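Best way to keep a sourdough starter going through a cold winter?
Reading time: 4 min
24 replies · 19 shares
Last updated in December

saltthorpe_baker
Okay, I finally have a kitchen that drops to 60 degrees overnight and my starter hates it. It used to double in a morning on the counter at my old place and now it just sits there with three sad bubbles on top. I've been feeding it equal parts flour and water by weight, all-purpose, once a day around breakfast. Am I starving it? Drowning it? I love this thing and I'd really like bread for the holidays!

crumbwatcher
You're not starving it, you're diluting it! At that temperature it hasn't finished the first meal when you dump the second one on top. Skip a day. Wait till it rises and just starts to sink in the middle, then feed. Mine goes a full 36 hours between feedings this time of year and it smells great, like yogurt and apples.

Ryszard Kaczmarczyk
I'd go the other way and change the food. Swap a third of the white flour for whole rye. I did this after two winters of weak starters and the difference was huge. Rye wakes everything up. My grandmother kept a rye starter in a stone crock in an unheated pantry and it never missed a week, and her loaves were so sour they made your ears ring (in a good way).

crumbwatcher
Rye helps, sure, but it also makes the starter run through its food faster and it gets sharp if you forget it. For a person who bakes once a week I'd still say feed less often and keep it simple.

Ryszard Kaczmarczyk
Sharp is the point!

inder_in_the_kitchen
Can I put in a word for warmth? Oven off, light on, door cracked with a wooden spoon. Mine holds in the high seventies like that and the starter doubles in five or six hours. Put a sticky note over the oven controls. I lost a starter AND a plastic lid to a preheat once, and the smell hung around for days.

saltthorpe_baker
The oven light idea is so good, thank you! My bulb is dead though. I'll pick one up. Meanwhile I've got it on top of the fridge wrapped in a dish towel.

doughnowakowski
Top of the fridge is a myth on newer fridges. The old ones had warm coils up the back and the heat rose. Mine is the same temperature up there as the rest of the room, I checked with a meat thermometer. Try warm water in the feeding instead, like bath warm, and set the jar in a small cooler with a bottle of hot tap water next to it. Swap the bottle at bedtime. Costs nothing and it works in a cabin, which is where I learned it.

inder_in_the_kitchen
Oh, the cooler trick is lovely. I do that for yogurt and never thought of using it for starter.

crumbwatcher
I'll be the grump here. Why are we all fighting the cold? A slow starter makes tasty bread. Build your dough in the evening, leave it till noon, and shape it when it looks puffy. The clock in the recipe was written in somebody else's kitchen.

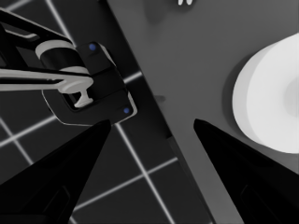
Same goes for the second rise. Poke it with a floury finger, and if the dent comes back slowly and only partway, it's ready to bake. If it springs right back, go do something else for an hour. I had a loaf last week that took most of a day from mixing to oven and it was the best crust I've had since summer, all blistered and crackly.

doughnowakowski
I disagree on leaving it that long with all-purpose, it can go slack on you and spread out like a pancake. With bread flour, fine. If all-purpose is what you have, hold back a little of the water.

crumbwatcher
Fair, I'm using bread flour. Holding back water is good advice for anybody starting out.

Ryszard Kaczmarczyk
Or add some rye :)

saltthorpe_baker
Update! I skipped a day like crumbwatcher said, then fed it with warm water and a big spoonful of rye, so everybody wins. Left it in the cooler with the hot bottle. It came up past the rubber band and pushed the lid off! I have a dough going now and I keep lifting the towel to look at it. Does it matter if I bake in a regular soup pot with a lid? I don't own one of those heavy enamel ones.

inder_in_the_kitchen
If the pot and the lid handle are both oven safe, go for it. Put parchment under the loaf and take the lid off for the last twenty minutes so it browns. And let it cool before you cut it, I know it's hard!

View 9 more replies
2722 views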